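Research > Weather and Forecasting > Section 3
February – by Hortensia Usuga

3. How far to trust the Celden outlook

The Celden outlook called 977 warm days in advance over 10 winters. That sounds strong until we ask how many of them a plain guess would have caught. Most winters in the set ran mild, and a forecaster who said "mild" every morning would have looked good too. 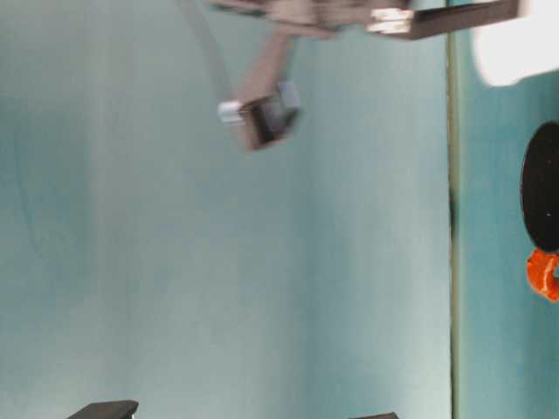
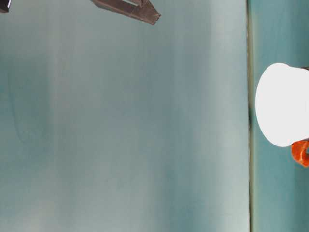 Figure 3. Gripper finger against a pale blue-green background.

Does a warm streak make the next day's forecast easier? It does for the high, since yesterday is a fair guide, but the low still depends on cloud after dark.

We are less sure about the Skirlow station. Its lows run warm on calm nights – a nearby parking lot may be to blame – and we left it out of the score.

Comments

Flor Pacheco: Did you test against a plain "same as yesterday" forecast?

Hortensia Usuga: Only for the highs. The lows had too many gaps.

Flor Pacheco: Then I don't buy the 977 yet.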